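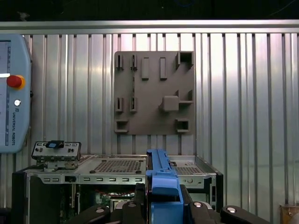 Moving a Build Off a Shared Server

Long-lived build servers tend to grow the same way. A team installs one to compile a single product, a second team asks for access, and a few years later the machine holds compilers, signing keys, test data and scripts that no single person could list. Skarnton, a company that sells scheduling software to freight yards, had reached that stage with its main build server. The server ran jobs for 29 repositories. A full rebuild of the main product, Bastasico, started in the evening and was expected to be finished before the first developers logged in.

This article covers the move of those jobs to short-lived build workers, the order in which the work was done, and the parts that took longer than planned.

Where it started

The old server was a single large machine with local disks. Jobs were defined through a web form, and each form held a block of shell commands. There was no history for these blocks. If a job was edited in the afternoon and failed at night, the only record of the edit was the memory of the developer who made it.

Jobs shared a home directory, a package cache and a temporary directory. Sharing the cache kept builds fast. It also meant that a job could pass on the server and fail everywhere else, as it was picking up a library another job had left behind. The Bastasico build depended on this in several places. One module compiled only if the report generator had been built first on the same machine, and no build file mentioned the report generator at all.

The server's operating system was due to leave its support period in September. An in-place upgrade had been tried on a copy of the disk. The copy booted, but two of the compilers were tied to an older version of the system C library and would not start. At that point the choice was to repair the old arrangement or replace it, and the team chose to replace it.

The target design

The new design has three parts. A coordinator receives events from the source repositories and puts jobs in a queue. A pool of workers takes jobs from the queue. An artifact store keeps the results. Workers are started from a fixed image, run one job and are then destroyed.

The coordinator is Dasell, which had already been in use for a small internal tool. It reads a job file from the root of each repository, so job definitions are now reviewed and versioned with the code they build. The file format is plain and somewhat limited. It has no loops and only simple conditions. Some developers asked for more, and the answer was to put the logic in a script and call the script. Scripts can be run on a laptop. Coordinator syntax generally can't.

Worker images are built weekly from a short list of packages. Each image has a number, and each job file states which number it wants. A job that asks for an older image will get it for as long as the image exists. Old images are removed only when no job file on a main or release branch refers to them.

Finding the hidden inputs

Most of the time went into learning what each job really needed. The first method was to read the shell blocks, and it was not very useful. The blocks called scripts, the scripts called other scripts, and many paths were assembled from environment variables set in login files on the server.

The second method was to trace file access. Each job was run on the old server under a tracing tool that logged every file opened for reading. The logs were long, with most lines coming from system libraries. After filtering out the system paths and the repository's own checkout, what remained was a list of outside inputs. For most repositories the list fit on one screen. For Bastasico it held more than 1000 entries, nearly all of them in the shared package cache.

Those entries were sorted into groups. Published packages were added to the build file with an exact version. Files produced by other jobs were turned into declared artifacts, fetched by name and checksum. What was left was a set of odd files: a time zone table edited by hand, a license file for a documentation tool, and a patched header that had never been committed anywhere. The header was compared with the upstream version and found to differ by one line, a buffer length. It now lives in the repository with a note that says where it came from.

Tracing only shows what one run touched. A release build took a different path through the scripts than a nightly build, and this was missed at first. The release jobs were traced separately later on, which added another week.

Running both systems

The two systems ran side by side for most of the migration. Every commit on a main branch was built twice, and the outputs were compared. A byte-for-byte comparison failed on nearly everything at the start. The causes were ordinary ones: timestamps in archive headers, absolute paths in debug information, and file lists written in whatever order the disk returned them.

Timestamps were fixed by passing the commit time into the archive tools. Paths were fixed with a compiler option that rewrites the prefix. File order was fixed by sorting, although one packaging script had to be rewritten, as it stored its list in a structure with no stable order.

With these changes most of the artifacts matched exactly. The remainder were compared by content, ignoring a short list of known fields. The largest of them is the installer, which embeds a random identifier on each build. That could be removed, but the update service relies on it, and changing the update service was out of scope.

The comparison found one real fault. A math library on the old server had been compiled by hand with a relaxed floating point setting. Packages built against it gave slightly different route costs in the last few digits. The new results agreed with the reference tables and the old ones did not. The difference was too small to change any schedule in the test set, but the test tolerances had been widened at some time in the past to let it through. They have been narrowed again.

Speed and caching

A worker that starts from nothing has to fetch everything, and the first full build on the new pool was slower than on the old server. This was expected. Profiling showed that the compile step took less time than before, while dependency download and checkout took far more.

Two caches were added. The first is a read-only mirror of published packages, placed on the same network as the workers. It has no effect on correctness, as every package is checked against its recorded checksum. The second is a compiler cache keyed on the full set of inputs, including the compiler version and flags. Only jobs on protected branches may write to it. Jobs from feature branches can read from it, but their own results are discarded.

Shallow checkout was turned on for most repositories. It was turned off for the few that compute a version number by counting commits back to a tag. Those builds had been producing version numbers that started over at 1, and the error was caught by the artifact store, which refuses to overwrite an existing version.

The worker pool is limited to 400 concurrent jobs. In practice the limit is reached only when a shared library changes and every repository that uses it is rebuilt. Queue order during those periods is first in, first out, with release branches placed ahead of the rest.

Signing keys

The old server kept signing keys in the home directory, readable by any job. On the new system no worker holds a key. A finished artifact is sent to Nwosu, a small internal service that checks which branch and job file the artifact came from, signs it and writes a log entry. Requests from any branch not on its list are refused.

This removed a convenience. Developers had been able to produce a signed test build from a personal branch, and some of them relied on it to test on managed devices. A second key, trusted only by test devices, was set up for this purpose. It took a while to get the device profiles updated, and for that period test builds had to be requested by hand.

Turning the old server off

The old server was not deleted right away. Its job triggers were disabled first, and the machine was left running with nothing to do. Access logs were kept on. They showed three kinds of traffic: a dashboard that polled for build status, a script that downloaded nightly packages by a fixed URL, and a monitoring check. The dashboard and the check were pointed at the coordinator. The download script belonged to a customer support workflow, and a redirect was added for it on the artifact store.

The disks were then imaged and the machine was shut down. The image has been mounted once so far, to recover the build log of an old release for an audit.

Remaining work

The Windows jobs still run on long-lived machines. Starting a clean Windows worker takes long enough that short jobs would spend most of their time waiting, and a pool of pre-started workers is being tested. Test data is also handled poorly. Large data files are stored as ordinary artifacts and fetched in full, even by tests that read only a small part of them. A split by test group has been drafted and is waiting on changes to the test runner.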